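**Vilby hand-held teaching grippers, pair. Three weeks in.**

Short version: good, buy them if you teach by demonstration and can stand the straps. Longer version below, typed at lunch.

We'd been doing everything by remote control with the Gurneo sticks. Fine for pushing blocks, misery for anything that needs two hands. With these you just hold a gripper in each hand and do the job yourself, and the arm learns from that. First Saturday I got 70 demos done before tea. Best I ever managed on the sticks was nowhere near.

Grip is decent. Fingers close square, pads hold on smooth plastic, trays especially. Marker cubes sit high enough on each side that tracking rarely drops, though it does if you cross your wrists. Dont cross your wrists.

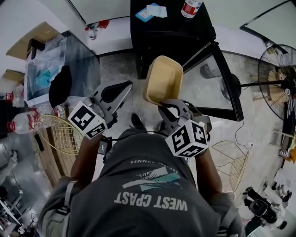 Asmaa Shawky reckons I'm too kind about the tracking. Her set at Fekitcombe lost 68 takes out of 540, nearly all on left-hand turns, and she'd still pick remote control for anything slow and fiddly because you see what the arm sees.

Fair. I'd say slow down on the turns, but yes, 68 is a lot.

Grumbles:

- Cable. Always in the way. Tape it.
- Shoulders ache after an hour.
- Trigger spring too stiff on the right one, left is fine
- Manual is four pages and two of them are saftey notices.

Price was £697 for the pair from Lopes, charger extra, which is cheeky. Delivery quick.

Four stars. Would be five with a softer trigger. Sticks are going on the shelf for now, will update if the pads wear out.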